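Mägi Repair Evenings: progress report to the Praltonov Fund
Prepared by Dace Vanags, project lead
23 Nov 2024

Hello again, and thank you for the extra time with this one. I wanted to get the autumn sessions in before writing, and I'm very glad I did, because the autumn has been terrific.

Repairs so far

Since March we have held 17 evenings at the Mägi hall and booked in 106 items. Lamps and toasters lead the way, as they always seem to, with sewing machines creeping up behind them. We've also had a barometer, a child's accordion and a mangle that took three people to get through the door (it went home the same way, turning beautifully). Clothes are counted separately and Jurgita Toom has the figures for those on her own sheet, which I'll send with the accounts.

The waiting list is down to nine. In the spring it was long enough that people were giving up, so we changed the way we book. You now ring or write with the make of the thing and what it does wrong, and Vaida Krūmiņa matches it to a bench before you come. It means far fewer people sitting for an hour with a kettle on their knees, and it means we can order parts ahead. I wish we'd done it from the first week!

What the money has bought

The largest spend was the electrical tester, which has earned its keep every single session. After that came two soldering stations, a decent set of small screwdrivers to replace the ones that had rounded off, and a second overlocker for the textile table. Lavimeo sold us the overlocker at trade price and threw in a box of needles. We still have the lighting money in hand. The hall is changing its ceiling lights over the winter and it seemed daft to buy bench lamps before we know how bright the room will be.

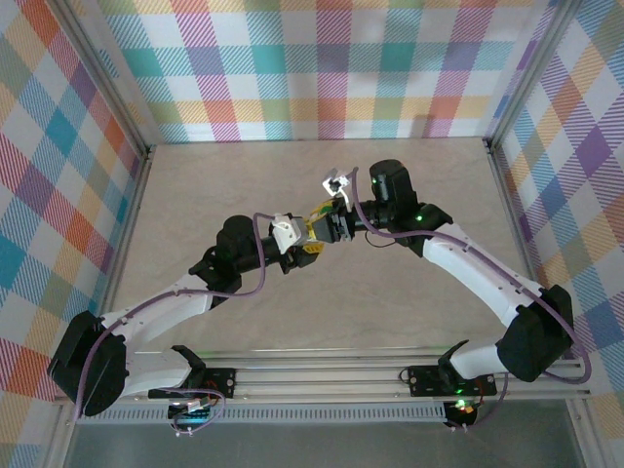

Our beginners' course is the part I most want to tell you about. Seven people signed up and all seven finished, including two who had never held a multimeter. Ona Adomaitis taught it over the autumn and she starts everybody on joints: hinges, pivots, anything that bends, on the grounds that most broken household things have stopped moving where they should move. An anglepoise lamp is her favourite teaching piece. She gets people to find the shoulder and the elbow before they touch a spring, much as you could on the two white arms with their black elbow housings, and then to say aloud which part carries the weight. By the second week they were doing it with umbrellas, folding chairs and a pushchair. Four of the group have since asked for a regular slot at the benches, and I've said yes to all of them.

The textile table has grown too. Jurgita has moved it nearer the window and runs a darning hour before the main session, mostly jumpers and school trousers. It fills up quickly and there is a lot of laughing. She would like to try leather in the new year, beginning with bag straps, and has been collecting offcuts.

What hasn't gone so well

Microwaves. We took in a few early on and have now stopped, as the risk is too high for an open hall and the parts cost nearly as much as a new one. The notice on the door has been changed and so has the booking form.

Parts have been slow in general. Our usual supplier, Irnaten, moved warehouse in the summer and some orders took weeks, so a few people had to make a second trip for something that should have been done in one. Things have picked up since, and Vaida has found another source for belts and carbon brushes.

We also planned an evening at the school and it didn't happen. The dates clashed with exams, then with the boiler work. The head is still keen, and I'd like to carry that part of the budget over if you are happy with it.

Next few months

The winter sessions stay on the same pattern, with a break over the holidays. Ona will run the course again, this time with an extra week on plugs, fuses and flex, which was the thing everyone asked for on the feedback slips. Dzintra Lepik is writing up our repair notes so they can sit in a folder at each bench – she has done radios and irons already, and they are lovely and clear.

Receipts and the spending table are attached. Could you let me know about the school money and whether the lighting can wait until the hall work is done? You would be very welcome at any session, and do bring something broken.

Dace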